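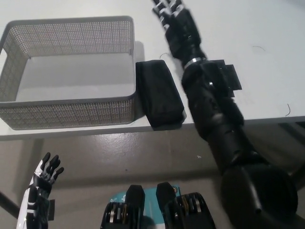
*Fig. 1. Gray basket and black fabric-covered block on a white table.*

## Session 7: Reading an old case file

Lecturer: Kjell Granström
Seminar group: Jyoti Yadav

Please read the Nikolaidis packet before you come. It has 39 pages, and most of them are copies of newspaper articles from the two weeks after the killing in Trotville. The police summary is at the end.

### Order of work

1. Read the police summary first, one time, without notes.
2. Read the articles by date. Write down who is the source of each statement. "It is said" is not a source.
3. Mark every place where an article gives a time of day. The Drirulbridge paper and the Trotville paper do not agree on when the neighbor called.
4. Return to the summary and see which of these times the police have used.

### Points from the lecture

A cold case reporter works with people who remember the event after many years. Memory changes. A witness who was interviewed in July of that year, and again when he was 60, gave two different colors for the same car. We should not say that he lied. We write both statements with their dates.

The family must be contacted before publication, also when we do not need a quotation from them. In the Kustano series this was done by letter, and the reporter waited for the answer before she called.

Old articles often name a suspect who was never charged. In your text you leave this name out, even if it is already printed in the packet. Students ask me every year about this, and the answer is the same.

### For the seminar

Write 2 pages on the phone call. Use only the packet. Jyoti Yadav collects the texts at the start of the seminar, on paper, with your name on each page.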